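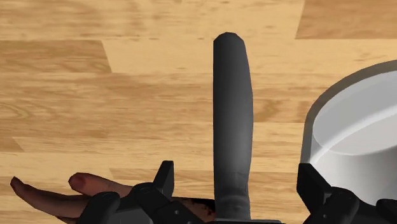 What does the second wavelength buy us on a calf recording?
It separates oxy- from deoxyhemoglobin. With one wavelength we get a change in optical density and no way to say which species moved.

Friday, bench notes, wireless muscle NIRS

Goal for the session was to find out why the left calf channel on the Skostano unit drifts during quiet sitting. Same firmware as last time. Sample rate left at the default. Straps replaced with the wider elastic ones from the Nedelcu kit, black cloth over the probe.

09:40. Dark reading first, cap on, LEDs off. Both detectors flat. Dark offset on detector 2 is a little higher than detector 1 but stable, so it subtracts out.

09:55. Phantom block, LEDs on, 300 s. Deep channel read 3,283 counts at the start and had settled to 3,000 by the end. Most of the fall was in the first part of the run. Shallow channel fell too, by a smaller fraction. That looks like LED warm-up. The pair did not fall by the same ratio, so the saturation index moves even though the block has no blood in it.

10:20. Repeated without powering down. Flat. Warm-up it is, at least for the phantom. Action: LEDs on and left alone before any baseline. Tài Hầu wants this in the start-up script so it does not depend on whoever is running the session remembering it. Agreed, he will write it.

10:45. On the leg, medial gastrocnemius, seated, foot flat. Drift still present after warm-up but much smaller, and now in the same direction on both channels. Total hemoglobin climbs slowly, oxy climbs with it, deoxy barely moves. Consistent with pooling in the lower leg from sitting. Raised the leg on the stool and total came back down over a few minutes. I would call this physiology and leave it.
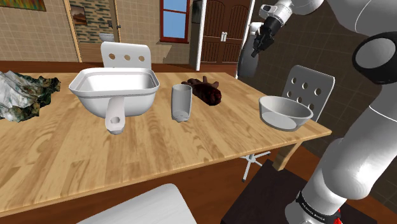 Should the baseline be taken before or after the cuff goes on?
After, with the cuff fitted but not inflated. The cuff shifts the strap slightly and any baseline taken earlier no longer matches the probe position.

11:15. Arterial occlusion, thigh cuff, one run. Deoxy rises, oxy falls, total close to flat for the first part, then creeps up. The creep suggests the cuff was inflated too slowly and let venous blood in before the artery closed. The hand pump is the problem. Kokholm rapid inflator is on the shelf but missing its hose fitting. Ordered one.

Reperfusion slope after release looks reasonable. Not fitting it until there is a clean occlusion to go with it.

11:40. Exported to Pratedance for the filtering. It reads the file but takes the event markers one sample late. Checked against the raw file, the markers are right there. Known issue with the old import plug-in, need to update on the bench PC. Until then shift by one sample by hand and say so in the log.

Open items
Warm-up delay in start-up script (Tài)
Hose fitting for the inflator
Update import plug-in
Repeat occlusion on the same leg, fast inflation, probe outline marked on the skin
Skinfold at the probe site was not measured today. Calipers are in the second drawer, do it next time before strapping.

Battery at end of session was at half. Unit left on charge.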